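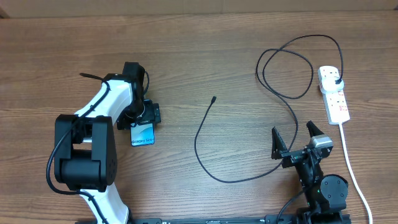

Phone held in a black gripper, black charging cable and white power strip on the wooden table.

Notebook p. 21, Friday, after lunch

OK, so the charging spot. I've been grumbling about it all week and finally gave it a proper go (with coffee, and with the Plulo order form open in case I wanted to give up and just buy a dock). The question for today is pretty dull: where should the strip live so that a phone can lie on the table plugged in, and the cable doesn't end up in a knot every time anyone touches it?

Cable is the black one from the Kendwood drawer, 6 ft. I like it because it's thin and bends easily, but wow does it love to curl! The white one from Mevemau is shorter and stiffer and I couldn't find it anyway. Virgil Nistor thinks it went home in a lunch bag.

I ended up with the strip on the right side, a bit crooked, adapter in the strip, and the phone out toward the middle, face up with the charging end toward the near side. That way you can see the screen come on without picking anything up. 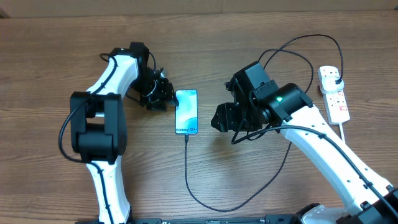

What bugs me is the slack. From the phone to the adapter you need maybe a third of that cable, and the rest has to go somewhere. I tried pushing it all to the back and it slid forward again. I tried a figure eight with a twist tie, which looked great until I wanted the phone at the other end of the table and had to undo the whole thing. Then I gave up being neat and let it lie in big loose loops, and I think I prefer that. Big loops pull out easily. Small tight ones snag.

Table is 830 mm deep, measured front to back, so there's room for a wide loop without it hanging over. I'd still keep the strip's own white cord apart from the black one, mostly so I grab the right thing when I'm unplugging in a hurry.

Where one strand crosses another is the part I keep staring at. A crossing on its own is fine, but the end going under a second time is how you get a knot.

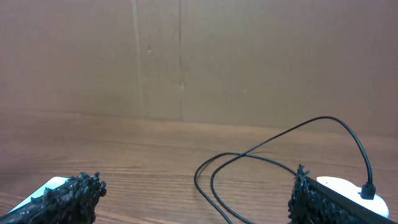
Dima Karaki read this over my shoulder and said I should quit fussing with loops and just get a shorter cable, and that the Stamatopoulos catalog has them in packs of 2. Fair. I'm ordering a pack, but the long one stays until they get here.

To do: wipe the table, stick a label on the adapter, ask Virgil about that lunch bag.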